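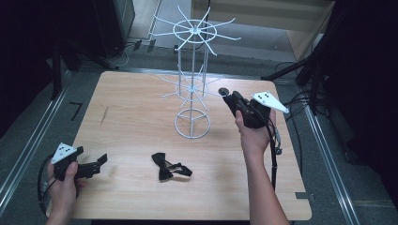 Figure 2. Bow tie task: hand-held grippers, wire display stand and table.

3.2 Collecting demonstrations

The task is to hang a black bow tie on one of the stand's hooks. Jonatan Brekke gave all demonstrations by hand, using two grippers with dotted marker plates for pose tracking. We recorded 145 demonstrations in May and discarded those where the tracker lost either plate. The strap was the main difficulty — it has no fixed shape, so the grasp point was left to the demonstrator. Elsa Magnusson trimmed idle time from the start and end of each recording. Training settings are given in Section 3.3.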